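8 April 2021

Back at the bins after lunch. Selma wanted the toy and household odds and ends sorted out before the Nonden people ask for the list again, so I finally got to it (only took me since January!). I tipped most of the front bin onto the bench, wiped down what was sticky and put a small batch back in to live there for the week.

Things I want to remember before I forget them:

The front bin needs a real scrub. I went at the pale wall with the usual spray and a rag and got maybe a quarter of the gray off my own hands and none off the panel. Damir says try the melamine sponges, Drita says leave it alone, it's scratched and it'll just get dirty again. I'm with Damir on this one. The floor is dusty too, vacuum first next time and wipe second — I did it backwards and made paste.

Back bin stays empty until Kianoush brings the Zoubi box down. He said 72 pieces, some of them still bagged. If they don't all fit we split them, soft things in one and hard things in the other, and please let's write it on the whiteboard this time.

Still looking for the lid to tote 8. Arlindo, if you took it home for your seedlings, no hard feelings, just bring it back.

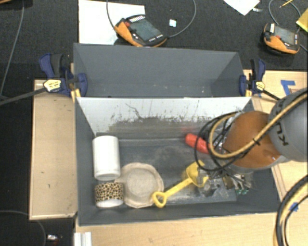
Front bin, current batch: white cylinder, leopard-print roll, scalloped dish, yellow shovel, the red one at the back.

I like the shovel a lot, that looped handle is great fun to grab. The dish I'm less sure about. It's so shallow that I'd sooner swap it for something deeper, will ask Selma.

To do: sponges, label tape, new list to Selma, order 7 more totes from Hivley if the price is still the same.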